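The woman who cleans the Costello building starts at the top floor and works down. She has done it that way for 12 years, the last four of them for Noklow, the company that took over the contract when the old one closed.

"You never carry dirt up," she said. "You carry it down and out the back."

We met in the staff kitchen on the ground floor before her evening shift. She had asked that her name be left out, and that we be finished by the time the supply van came from Grokuditz.

Her route covers 20 offices, two meeting rooms and the stairs. Most people she cleans for have never seen her. She knows them by their desks - who eats lunch at the keyboard, who is behind on the mail, who has started keeping running shoes under the chair.

"I don't read anything and I don't move papers," she said. "If there's paper on the floor, I put it on the chair. I don't decide if it's trash. If it's in the basket, it's trash." 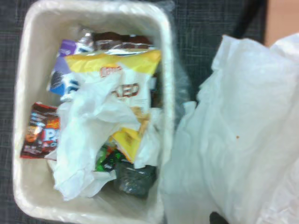

She learned that rule at her first job, at a print shop in Stultness, where a coworker threw out a set of proofs that had slid off a table. The shop had to redo an order of 2000 leaflets. The coworker kept her job, but she was moved to the loading area and left the following March.

The pay has gone up since then, though slowly. When Noklow took the contract it offered everyone on the crew a one-time payment of 1000 dollars to stay through the first year. She put hers toward a transmission.

Asked what she would change, she took some time to answer. She would like the vacuum replaced. She would like the lights on the third floor to stay on longer, because they go out while she is still in the far corner and she has to walk back and wave at the sensor.

"And they could say good night," she said. "Some do. The ones who stay late mostly do."

Her daughter wants her to switch to days. There is an opening at a school closer to home, with summers off but fewer hours. She has the form in her bag and has filled in the first page.

"I like it when it's quiet," she said. "I'm not sure a school is quiet."

The van pulled in a few minutes later, and she went out to sign for the paper towels.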